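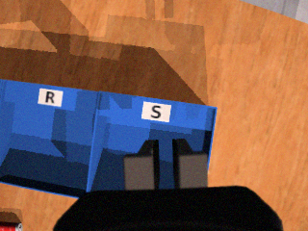

Display and Signage Research Group, Department of Interior Products

4. Legibility of wall-mounted acrylic signs in corridors

4.1 Panels and fixings

We were very keen to test signs as people meet them in working buildings, on real walls and at walking pace. Two corridors at the Delacroix building were made available to us for the whole of April, and they could hardly have suited the job better: one is lined with tall windows along its south side, the other has no daylight at all. Every panel was clear acrylic, held off the wall by four metal standoffs, with a paper insert sandwiched between the front and back sheets. Half of the panels came from Florkura and half from Fimmont. The two makes differ mainly in how the edges are finished. Florkura polishes all four, while Fimmont leaves a fine saw texture that catches the light in a rather lovely way and, as we shall see, matters more than we had guessed.

Gerrit Bakker hung the panels with their centres at standing eye height and checked each one with a spirit level after a day on the wall. A few had settled by a hair at the lower fixings and were tightened again before anyone saw them.

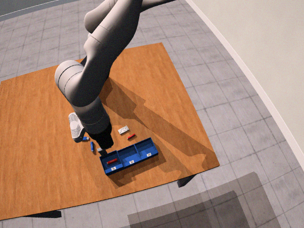

The standoffs held each panel clear of the wall by the depth of the barrel, so a soft shadow fell behind the lettering on the insert. Earlier writers have tended to treat this shadow as a nuisance. Our walkers did not seem to mind it, and several told us that it made the sign easier to pick out from a pale wall, which delighted Guilan Cao, who had argued for exactly that at the planning stage.

4.2 Walkers and task

We recruited 64 walkers, of whom 62 finished both corridors. Each was asked to walk at an ordinary pace and to say the room name aloud as soon as it could be read. Akua Antwi followed with a measuring wheel and marked the spot on the floor. This gave us 386 usable readings once those spoiled by a passing trolley or an opened door had been set aside – a splendid haul for such a simple method.

4.3 Glare and edge finish

In the windowless corridor the two makes could not be told apart. In the daylit corridor they parted company, and this is the result we are happiest to report. Panels with the textured edge were read from further away in the morning, when low sun came in along the wall and the polished edges threw a bright line across the first letters of the insert. By early afternoon the difference had gone.
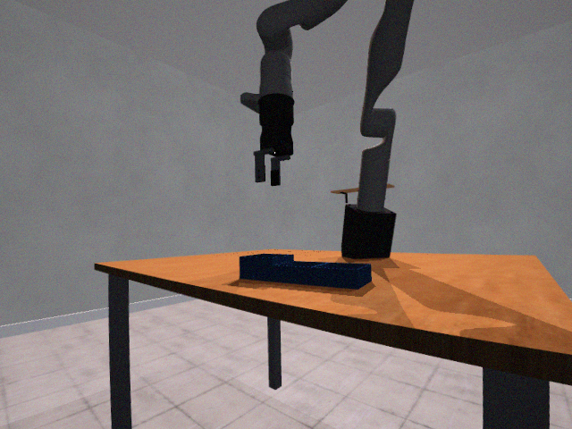 Matt inserts did better than glossy ones in both corridors and with both makes, even though the acrylic in front of them was equally shiny. Milovan Dimitriou suggests that the glossy paper sends back a second, fainter reflection just behind the first, so that thin strokes look doubled. We find this persuasive and would love to see it tested with a wider choice of papers. Heavier lettering, for which we used the Flelent typeface in its bold weight, removed most of the penalty.

Figure 4. Gray robot arm with an empty gripper above a dark blue block on a wooden table.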